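Unduva Tabletop Handling Set

Summary
This set holds 500 two-handed demonstrations for training manipulation policies. It was gathered by Fikuna at the Fraser site and is maintained under the Tevent project.

Collection
Operators worked in sessions of 12 demonstrations, holding one gripper in each hand. Views come from the head and from the grippers – all are stored per episode.

Head view, then gripper view:
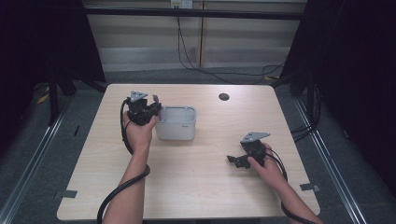
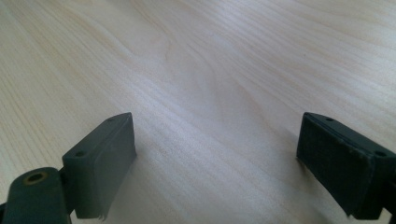
Splits
Episodes are divided by operator. Of the 4 operators, 2 appear only in the test split. Please report results on that split separately.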